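Project Report: Reuse of Packing Cartons
Group Fetwood, Week 6

Our topic is how used cartons can be sorted by size before they go to recycling. We collected 14 cartons in January and put each one in a group: large, small or flattened. The large ones with old brown tape were the most difficult, and we wrote "torn tape" in the notes. Labels stay on until the last step. A patterned cover protects the table, and on it we compare the open boxes.

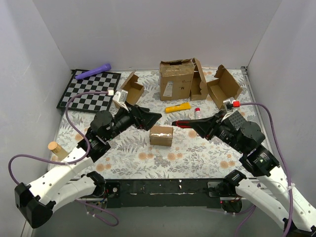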